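Kemeys bench comparison

The Kemeys bench comparison is a set of trials of multi-fingered robot hands, run on a two-armed robot at a fixed wooden table. It was set up by Nia Skyrme at the Ostia workshop to compare hands and hand controllers on small household objects. The name comes from the room in which the first table stood.

Background

Earlier tests at Ostia used parallel grippers and a tray of machined blocks. Results were easy to repeat but said little about lids, caps and other parts that have to be pushed or turned. Skyrme dropped the blocks in August and wrote a new object list made up of things found in a kitchen or bathroom. Wondimu Gebremichael wrote the scoring sheet and the control software interface.

Hands and controllers

The comparison covers 2 controllers. Predeo is a position controller: the operator's finger angles are copied to the robot hand, and a cap on motor current limits the force. Monetti adds a force estimate for each finger and slows the finger when the estimate rises. Both can be used with the same hand, so a controller can be changed without removing the hand from the wrist.

The arms, the table and the head camera stay the same for all trials. Wrist cables are checked before each session, as a tight loop can pull on the connector when the forearm turns.

Procedure

Each object is tried 40 times with each controller. The operator starts with both hands clear of the object and has one minute to finish the task. Tasks include picking up a bottle, moving a container across the table and pressing on a lid with one finger. A trial is scored from 0 to 5. A score of 5 means the task was finished without the object tipping or sliding out of its marked area. Dropped objects score 0.

Lid tasks are scored separately from grasping tasks. A hand that does well at one may do poorly at the other, and the first version of the sheet, which added them together, hid this.

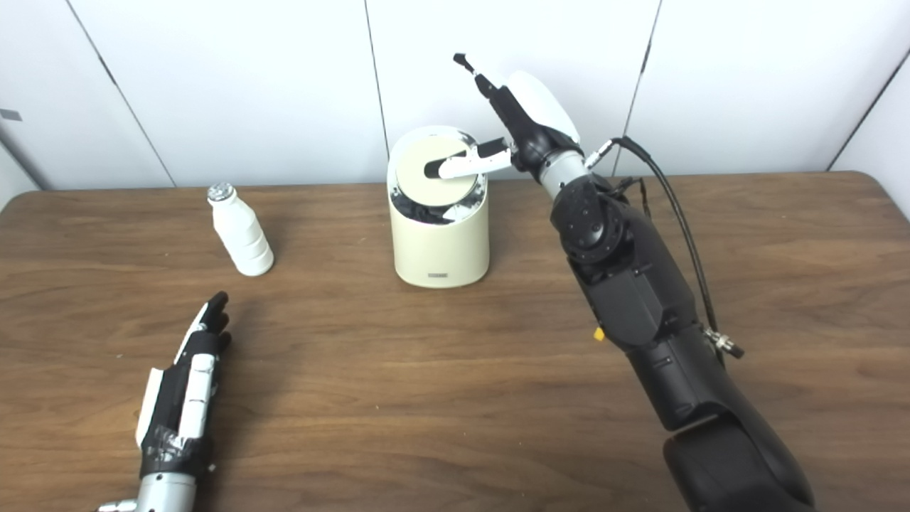
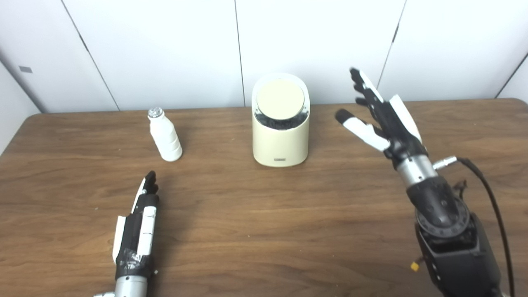

Recording

Camera images, joint angles and motor currents are saved with the same clock. Skyrme's plan calls for 3000 trials in all, including repeats after any change of fingertip. Fingertips are replaced when the pad is worn through, and the change is written in the log next to the trial number.

Limits

The table is level and the lighting is even, so the trials do not show how a controller copes with shadow or clutter. All operators so far have been Ostia staff with some practice. Gebremichael's notes on the scoring sheet, last revised 2025-01-20, list operator skill as the largest open question and propose a short training run before scored trials begin.

See also

Robot end effector
Teleoperation
Force control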